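2020-12-26, Clurix cell, gripper end

Came in for the quiet. Jocelyn's note from before the break says the gripper is "sorted" after the finger swap. I don't take sorted from anybody without a torque wrench in my hand, so I started there.

Left finger bracket: bolts fine. Right finger mount: the inner one took nearly a quarter turn before it clicked. No threadlocker on it that I could find. Cleaned the thread, put a drop on, did it up again, paint pen across the head. Did the others the same way so they all match. If a paint line has moved by next week we will know it's the mount working loose and can stop blaming the software, which has been Lingyun's theory from the start and is still only a theory.

Then the wrist camera. Ximeng recalibrated it against the old fingers and says the change makes no difference because the camera bracket wasn't touched. Maybe. The tips certainly sit differently from the old ones, and the tip offset in the Loltberg config is still the old number. I changed it by hand and kept the old file next to it with .bak on the end. Please don't tidy it away. 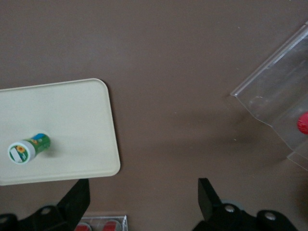 Ran the arm up to the look-down pose and back 38 times with nothing in the fingers, checking the tips against the scribe mark each time. Drift too small for me to measure with the feeler gauge. That sounds good until you remember the fault report was written after 200 cycles with the motors warm, and I was doing mine in a cold room with my coat on. I would not call it a pass.

Open/close: the right finger is a touch slower off the stop. Kasun says they have all done that. I've asked him before where that's written down and I'm asking again here.

Greased the slide with the Bunent stuff, thin smear, wiped the excess. The supplier sheet claims 2000 hours between greasings. We got nowhere near that last time before it started to squeak, so I've put it in the log for the end of January and we can argue then.

Still to do:
Warm run, full 200, with the new offset. Despina has the cell Monday so ask her first.
Spare bolts for the finger mounts, we are down to the odd ones in the lid of the drawer.
Find out who set the grip force to 88 and why. No entry for it anywhere.

Left the arm parked, air off, key back on the hook.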